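Arms, week six

June 19, 2024

I moved the Pirden build out of the workshop at Lullbridge and into the spare room at home. The workshop floor is flat concrete and everything worked on it. Carpet is another matter. The base pulls to one side when it starts, so I have slowed it down and put 690 g of ballast low in the body.

Both arms run from the same Amini controller now. The left one had been dropping out whenever the right one moved quickly. I fitted a thicker supply cable and have had no dropouts in 2 evenings.
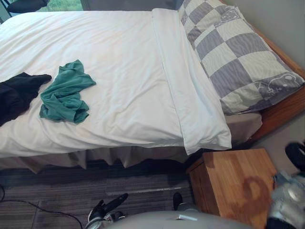 Why use two arms when one is simpler to build?

Cloth needs holding in one place while it is pulled from another, and a single gripper just drags it along.

The next job is clothes. I want it to pick up a T-shirt by the shoulders and lay it flat. The Flodia grippers close well enough, but the fingertips slip on thin cotton, so I have ordered some softer pads. They cost more than I wanted to pay. The wrist motors also get warm after a long run and I stop to let them cool.

I have 260 lines of arm code to tidy before I add anything else. The wiring diagram will go up once I have redrawn it.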